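In March we began to collect examples for the new task, and I promised to write a little how it goes. The learning system should work inside an old PC, so first somebody must show it how. For now this somebody is mostly me and Ferhat.

One example is one attempt, from start position to the end. We have 42 good ones. Pirjo wants 900 before we train anything, and I think she is right, but my shoulders do not agree.

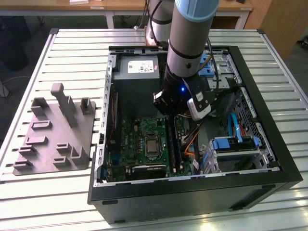
The gripper over the motherboard, with the tower case lying on its side.

The cables are the hardest part. When I steer near them I become slow and nervous, and Elli says the system will learn this also -- so we throw away the attempts where I hesitate too long. Yesterday it was 15 of them. Tomorrow we turn the case a bit and start again from the memory side.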